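Getting gripper width out of fiducial tags, step by step

Welcome back! In the last part we got our recordings off the card and lined up in time, and if you made it through that without throwing anything across the room, you're in good shape. Today we're going to work out how far open the gripper was at every moment, using nothing but the video. I put this off for ages on my own setup because I assumed I would need an encoder on the fingers, and it was Hubert Schnyder who finally talked me into trusting the tags.

You'll need the Prondero tools installed (the September build or anything newer), your lens calibration file from part two, and one recording to practice on. Mine is a short one called holby_kitchen, with 1,012 frames in it, and all my numbers below come from that one. Yours will differ, so please don't worry if they don't match.

Step 1. Load the calibration first

A fisheye lens bends things badly near the rim, and the tags sit low in the view, right where the bending gets serious. So load the calibration before you do anything else:

prondero load holby_kitchen --lens lens.json

If the program complains that the model is "pinhole," you've exported the wrong one. Go back to part two and choose the fisheye option. I have done this more often than I'd like to admit.

Step 2. Detect the tags

Now run the detector. You want one tag on each finger, and you want the tool to know which ID is left and which is right, so put both in the config file and don't leave it guessing:

left_tag: 0
right_tag: 1
tag_size_mm: 16

Measure the tag size on your own print, black edge to black edge, with a decent ruler. Printers love to scale a page just a touch, and a small error here follows you all the way to the end.
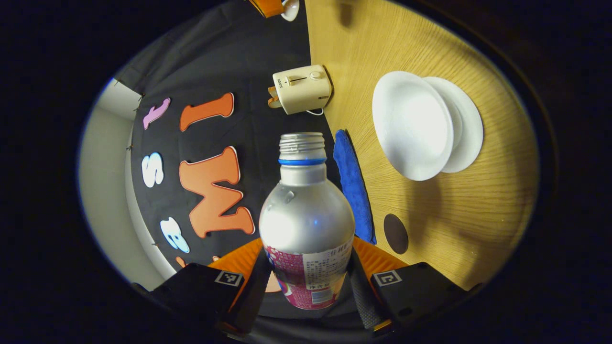

Once the config is saved, start the detection and go make yourself a coffee:

prondero detect holby_kitchen --config tags.yaml

When it finishes you'll get a little table of how many frames had both tags, only one, or none. On my first pass only 622 frames had both, which gave me a sinking feeling, I can tell you! The cause was exposure. Black printing on a matte black finger needs a clear white margin around it, and my margins were going gray in the dim stretches. Turning on the local contrast option (--equalize) brought most of the lost frames back.

Step 3. Turn tag positions into a width

For each frame the tool gives you the position of both tags in the camera's coordinates. Take the sideways distance between them and leave the other two directions alone. I used the full 3D distance at first, and the depth estimate is so jumpy that my width graph looked like a seismograph.

Next, subtract the distance you get with the fingers fully closed. Record a short clip of the gripper opening and closing on nothing, a few slow rounds of it, and the tool will pick out both ends of the travel:

prondero width-range open_close_clip

One thing to keep in mind if you have soft pads like mine: they give when you squeeze. The tags ride on the outer finger brackets, so the width you compute belongs to the brackets, and the pads may be doing something a bit different against a round object such as a bottle. For training a policy this has been fine for me. For measuring objects, I wouldn't rely on it.

Step 4. Fill the gaps, but gently

Short gaps can be filled with a straight line between the good frames on either side. I set the limit at 300 milliseconds. Anything longer gets marked as missing, and the trainer skips it:

prondero fill --max-gap-ms 300

Hipólito Garrido wrote to me after part two to ask about using a spline here. You can, and it looks lovely, but it overshoots when the fingers close quickly and you end up with widths below zero. Straight lines for me, thank you.

Step 5. Look at the graph

Please do plot it before moving on. You're hoping for flat stretches where something is being held and smooth slopes in between. Single-frame spikes usually mean a swapped ID or a false detection, and a median filter over five frames takes care of them. If the whole line is upside down, you have left and right switched in tags.yaml.

Save the result with prondero export, and keep the raw detections too, as we'll be reading them again in part four when we get to camera pose.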